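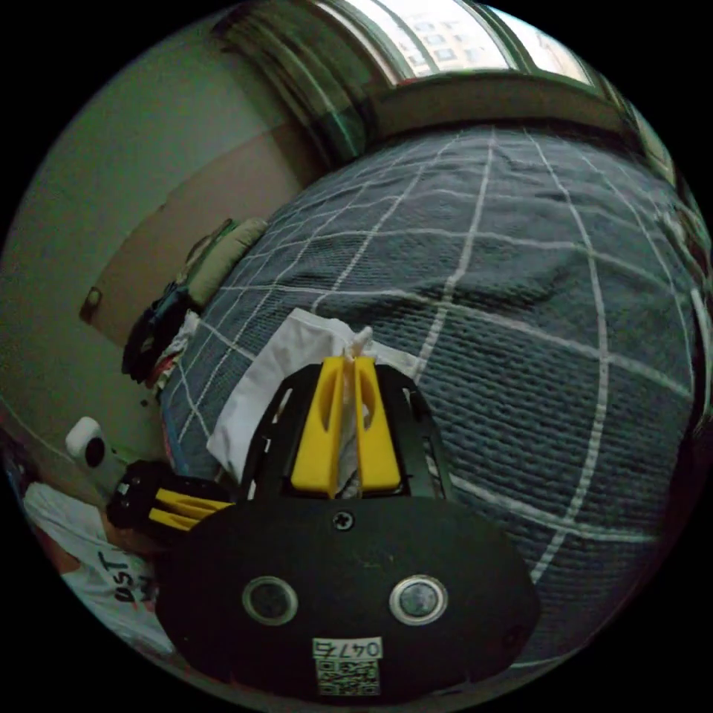 So I need a sanity check on house rules for recording demos with hand-held grippers in real homes. I'm writing the one-page sheet for our little group (the project is called Nunico, we do laundry and bedroom tidying tasks) and the part I keep rewriting is what counts as a clean grasp on thin fabric. With something like a crumpled white cloth on a quilted bedspread, you close the fingers and get a small tuft poking up between them, and one of my collectors says that's a perfect pinch while another says it should be redone because you can't tell how many layers you caught. I've got 108 clips waiting for review and the two of them disagree on a whole lot of it! Second thing: clothes heaped on the same bed. Do you clear them off before you start, or leave the bed the way the household keeps it? And third, do you keep clips where something outside the window is visible, like the building across the way? Our privacy paragraph only talks about faces and paperwork. I'd love to see wording from people who have an actual rule and stick to it.

Trinidad Jara
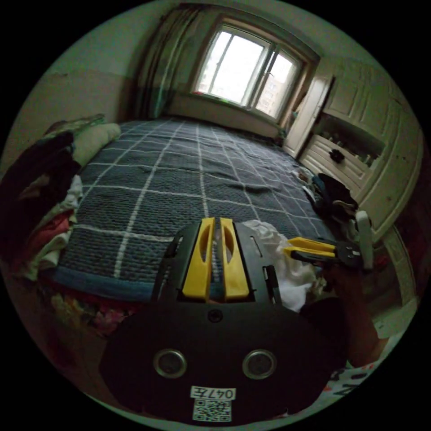 Adi Teoh
answered 10th August

Hi Trinidad, we went through all of this last October at Edero so I'll just give you what we ended up with.

Grasp: we stopped using the word "clean" entirely, it started too many fights. Our sheet says the reviewer marks a grasp good if the cloth stays in the fingers through the lift and the put-down. Layers don't matter unless the task is unfolding or separating, and then there's a separate line for it. A tuft is fine. A tuft of the bedspread is a redo (and with a thick quilted cover you will get those, people push down too hard).

Clothes on the bed: leave them. The rule is that the collector may move anything that's in the way of their hands and has to note it. Everything else stays where the household had it. A pile of clothing down the side and another bundle at the far end is a normal bed as far as I'm concerned. If you strip it down every time you get 70 versions of the same tidy room and your policy falls apart the first time somebody leaves a sweater out.

With two grippers I'd add a line about parking. Ours reads: "The gripper not in use stays on its own side of the cloth, fingers pointing away from the other hand." Before that we had people bumping the pads together mid-fold and then arguing about whether it was a fault. Also have them check that the labels on the front of the grippers match the session log before they start. Two minutes, saves an afternoon.

Windows: can't help much, we draw the curtain if the household is okay with it. It does change the light a lot, so write down which way you did it.

Saodah Chong

Don't draw the curtain!! Daylight is part of the home. We keep windows in and put it in the consent form in plain words: "the view from your window may be recorded." Then the household decides. I'd also say anything with printing on it, T-shirts included, gets mentioned in the same paragraph, people forget their clothes can have a school or a workplace on them.

I agree with Adi about the good/redo thing but I'd have both of your collectors score the same small batch first and talk over the ones they split on. Our set is 3,458 clips now and I still wish we'd done that in week one.

Hidayah Kwok

just redo the ones you're not sure of, cloth is cheap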